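Quick write-up of the Melnyk demo before the next issue goes off, sorry its a bit rushed.

Friday evening, seven o'clock, eleven of us from the Dundby group plus a few from Iltness who came over on the late bus. Good turnout for a wet night. The Melnyk people are collecting fruit-handling runs in ordinary homes, with hand-held grippers instead of a full arm. You squeeze, the fingers close, and everything gets recorded for training later. Tray on the table, fruit in, fruit out, over and over. They want 3,892 runs by the end of August. We did not make much of a dent.

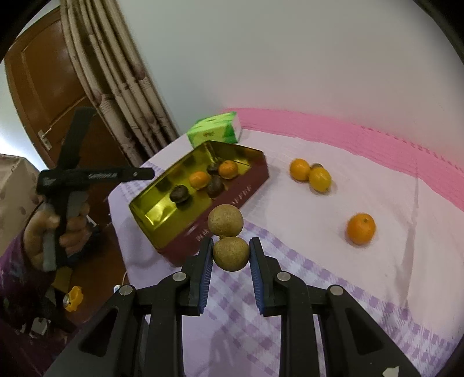 A gripper and another hand-held device out at the table, small brown fruit between the blue pads.

Everyone who wanted a turn got one. Harder than it looks — the oranges are fine, but small round things want to roll and you have to come straight down on them. Slow is better. The lady running it kept saying slow is better and then went quicker than any of us.

Questions afterwards, in no particular order. Cost of the gripper — 300 for the parts if you print your own linkages, more if you buy it built. Pads wear out first, they reckon on 200 hours a set. Does it work on soft fruit, yes within reason, tomatoes next. Can you use your left hand, yes. Would it do eggs, long pause, then not yet. 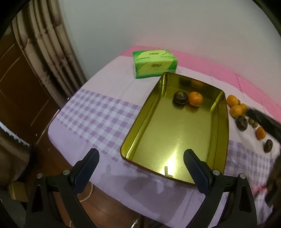

The bit I liked best was the playback on the laptop, where you see the run from the gripper's side and every wobble shows up. Mine wobbled a lot. They keep the clumsy ones too, aparently, as long as the fruit ends up where it was meant to go. Tea and biscuits after, and a long argument about whether tongs would count.

Next visit is the packing line at Herklow. Proper full size arms there, behind a fence, so no having a go. Places limited to 40 and Iltness have already asked for a share, so put your name on the sheet by the door or reply to this email. Flat shoes please, no open toes. Coach leaves the Dundby car park at 8.15 sharp — it will not wait, as some of you know from last time. Bring your own lunch, the canteen is shut.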